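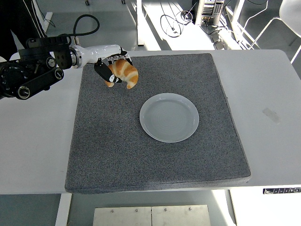
Dulstead Boards > Big Questions > Why does time speed up as you get older

slowpour
Posted June 3, 2021

ok so this has been bugging me. Summers used to take forever. I mean FOREVER. Two months off school felt like a whole life, and now I blink and the tax stuff is due again. Read the usual explanation, that a year is a smaller slice of your life each time so it feels smaller. When you're 5 a year is a fifth of everything you've ever known. At 60 it's a crumb. Do people buy this? It sounds right but something about it smells off to me.

gravelroad60
I buy it. Simple math. Next question

tin_whistle
Don't buy it at all. When I'm sitting at a red light I'm not comparing the red light to my whole life so far. The red light is just long. Same as it was when I was 20. If the slice thing was true then every minute should be getting shorter too, and dentist visits should be flying by. They are not.

gravelroad60
Nobody said every minute. Its about years

tin_whistle
Years are made of minutes, where's the switch happen?

slowpour
this is what smells off, yes. thank you

Adico
There's two different questions in here and people always mash them together. One is how long something feels while you're in it. Other is how long it seems when you look back. Boring afternoon in a waiting room: long while in it, nothing left afterward. Week in a new city: goes by fast, looks huge in memory. So the dentist and the "where did June go" thing can both be true and not fight each other.

kettle_on_again
Augustine was on this ages ago, Confessions book 11. Past is gone, future isn't here, present has no width, so what are we even measuring when we say a long time? His answer, more or less, is that we measure something in the mind. Memory, attention, expectation. He uses the reciting a psalm example, part of it moves from what you expect to what you remember as you go. Worth a read, that book isn't long.

gravelroad60
Augustine didn't have a clock

kettle_on_again
He had water clocks and sundials around him, and a calendar. He had time fine.

mudlark_5
Jumping in on my lunch. I think it's novelty, plain and simple. Moved to a new town 2 years ago and the first year was ENORMOUS. Second year I can't tell you one thing that happened. Same job same road same grocery store. If you want a long life go do new stuff

tin_whistle
Kind of hate this advice though. Makes it sound like if you stay put you're wasting it. My grandmother lived in one house and cooked the same 500 suppers over and over and I don't think she'd have called her life short.

mudlark_5
didn't say wasted. said short feeling. differnt thing

tin_whistle
You said "if you want a long life go do new stuff"

mudlark_5
ok fair, I said that

Flesar
Question for the novelty crowd. If a life only seems long looking back, who's doing the looking and when? I look back maybe twice a year. New Years and my birthday. Rest of the time I'm just in it. So why does the backward view get to be the real one? Seems like we give it the final word because that's the one we complain from.

Adico
That's a good point and I don't have an answer. I'd lean toward neither being the real one. There's the clock amount, which everybody agrees on, and then two ways of feeling it.

Flesar
Then "time speeds up" is just false and we should say "I remember less per year"

Adico
Closer, yeah. Not sure its only memory tho. My days feel faster IN the day too. Could be I'm busier.

slowpour
Same here. The in-it part got faster for me once I had kids. Never finish a thought. Which maybe means I'm never noticing time, just what's next

kettle_on_again
Attention again. Book 11!!

gravelroad60
we get it

Min
Lurker, first post. I work nights and the funny thing is the shift is slow from two in the morning on, every single time, and the months still vanish. So I vote with Adico, two questions. Also I'd push back on slowpour a little. I don't think it's sad. When it goes fast for me it's mostly because nothing is wrong. The slowest stretch of my life was in a hospital hallway and I wouldn't trade for more of that.

slowpour
huh. Ok. Hadn't thought about slow being the bad one

mudlark_5
childhood summers were slow and good though

Min
Were they? I remember a lot of lying on the carpet being bored

mudlark_5
...some of that yes

gravelroad60
Still the math for me. Every year is a smaller slice. You all made it complicated

tin_whistle
You still owe me the minutes thing

gravelroad60
no time, gotta go pick up my truck

Flesar
Anybody read anything on this newer than the year 400? Short please. Will check back tonight

Adico
William James has a few pages, in the chapter on perception of time in the Principles. Still old but newer. He brings up the slice idea and says it describes it more than explains it, if I'm remembering right. Don't have it in front of me.

Flesar
thx, will look at the libary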